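Closing and Marking a Small Corrugated Carton
Trestum packing notes, updated Oct 17, 2024

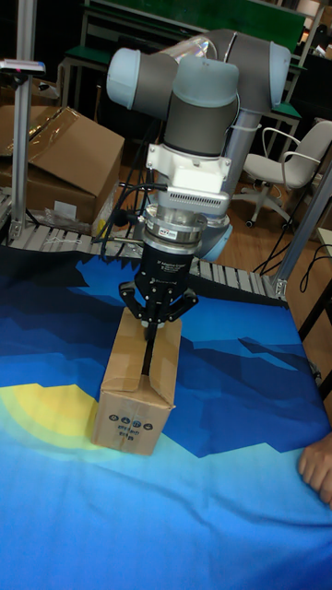
Small upright carton, top flaps folded shut, with black tape down the front and handling symbols on the same face.

These steps cover small brown cartons that are packed and shipped standing up. Flat mailers have their own page.

What you need
One corrugated carton
Black tape, 2 inches wide
Paper fill
Scale that reads in grams
Ink marker

Step 1. Square the carton
Open the blank and fold it until all four corners stand at right angles. Fold the bottom flaps, short pair first, and tape the center seam. Press the tape from the middle outward.

Step 2. Load
Put the heaviest item at the bottom and fill the gaps on all sides. Stop 20 mm below the top crease. If the flaps bulge when folded, take out fill until they lie level.

Step 3. Weigh
The limit for this size is 845 g, carton included. Anything heavier goes in the double-wall version, listed as Funolis 19 in our stock sheet. The single-wall limit was lowered in May, so disregard older printed cards.

Step 4. Close the top
Fold the short flaps in, then the long flaps. Hold the seam closed and run one strip across it, continuing down the front face. Keep the strip vertical. A slanted strip lifts at one edge and catches on conveyor rollers.

Step 5. Check the markings
The handling symbols and the printed text under them must stay readable. If tape crosses a symbol you need, peel it back before the adhesive sets — after that it takes the top layer of paper with it. Re-mark by hand if the print is damaged.

Step 6. Set down for transfer
Stand the carton on its base with the marked face toward you. Cartons for the Ciritside route go on the line first, followed by Mohammed depot orders.

If the carton leans, the bottom seam is usually off center. Reopen it from below and repeat Step 1.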